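Sleeves, Trades and a Very Long Tuesday

Hello again, card people! I had big plans to write about the new rotation this month, and then we had a trade night that ran so late I've thought about nothing else since. So you're getting trading instead. The rotation can wait until September.

If you missed it, we tried the binder swap format on Tuesday. Everybody puts their trade binder on the long tables, you get 15 minutes at each table, and then you move along whether you're done or not. I was sure people would hate being moved. They complained for the first two rounds (loudly!) and then something clicked and the room got really fun. I traded with people I've been nodding at across the shop for years. I also came home with a foil Plakovberg Harbormaster, which I have wanted since the set came out, and I gave up far too much for it and I'd do it again.

A few things I learned, mostly the hard way.

Bring a binder you can let go of. I had my keepers mixed in with my trades and spent half the night saying "oh, sorry, not that one." It's annoying for the other person and it makes you look like you're fishing for a better offer. I've since pulled everything I won't part with, and my trade binder went from 200 cards down to 68. It's a much sadder binder but a far more useful one.

Look up prices before you come, at least for your better stuff. Phones on the table slow everything down, and with a timer going it gets tense. I like to put a little sticky note inside the front cover with my top cards and what I'd want for each. Somebody saw mine and asked if it was a menu, so now I call it the menu.

Please, please double-check condition. Take the card out of the sleeve (ask first!), tilt it under a light, and look at the corners and the back edge. I got home with a Pakness promo that has a dent I could feel with my thumb. I don't think the other player knew about it, and we sorted it out by message the next day, but two more seconds of looking would have saved us both the bother.

And if you trade with younger players, slow down. Show them what both sides are worth and let them think about it. If they want to go ask a parent, great, go get a soda and come back.

On to sleeves, the subject I get the most mail about. I've been using the Coppens matte ones for my main deck and I still like how they shuffle, though the black backs show every fingerprint. For the binder I'm cheap and use whatever clear ones are on sale. If you double-sleeve, put the inner sleeve in upside down so the opening is at the bottom, then squeeze the air out before you put the deck in its box. My deck puffed up like a pillow the first time I skipped that.
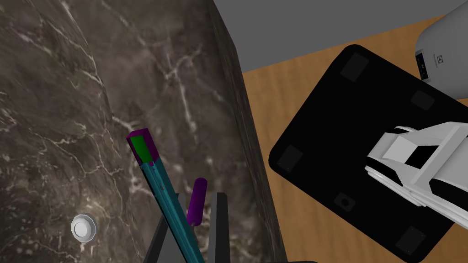 Dark marble with pale veins, in a computer rendering.

Next up is the Starkico draft. We have room for 14 players and the sign-up sheet is at the counter, next to the dice jar. Doors open at 6:30 and we'll start opening packs at 7, so please eat first if you can, or at least bring something that doesn't leave orange dust on your fingers. You keep what you draft. Prize packs go by record, and I'll save one back for a random drawing so there's a reason to stick around even if your deck is a disaster. Mine usually is. I always take the dragons too early!

Never drafted before? Come anyway. I'll be there by 6 to go over the basics with anyone who wants it, and I have spare basic lands, counters and a stack of old playmats to borrow.

One more thing, somebody left a green deck box under the end table at the swap. Tell me what the top card is and it's yours.

See you at the tables!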